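Palleck to open its doors for a day of hand-held gripper demonstrations in July

DRELTAMGATE, 31/05/2020 – Palleck is inviting neighbors, students and anyone curious about robots to spend a day in its Dreltamgate workshop this July. Guests will see how everyday chores done by hand become lessons a robot can learn from, and they'll get to try the grippers themselves!

The open day follows a preview for 20 local guests, who watched team members Randi Hedlund and Attila Hajdu work through a set of tidying tasks with the company's hand-held grippers. Small, soft and awkward things got most of the attention. A crumpled cloth never folds the same way twice, and Hedlund says that is exactly why she loves working with them.

"People come in expecting something huge and heavy, and then they spend half an hour completely absorbed in how you pick up a rag," said Consuelo Montoya, who leads the program at Palleck. "I still get absorbed in it myself – and I've been doing this for years."

Clearing a box is among the tasks on the program, with the blue-padded fingers closing on a white cloth while a yellow-handled tool lies beside it.

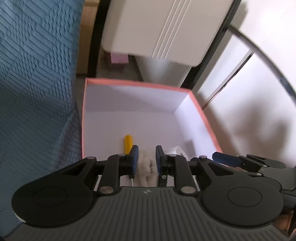

What to expect on the day

Demonstrations last 30 minutes each, with time for questions afterward. Visitors can then take a pair of grippers and try the same tasks at their own pace. Holger Strand will show how the recordings are sorted and replayed, and Torbjørn Lindholm will give a short talk on Nerklow, the company's training project for household robots.

Admission is free, but places are limited to 77. Children are welcome with an adult. The date and sign-up details will be posted on the Palleck website in the coming weeks.

Press contact: Consuelo Montoya, Palleck, Dreltamgate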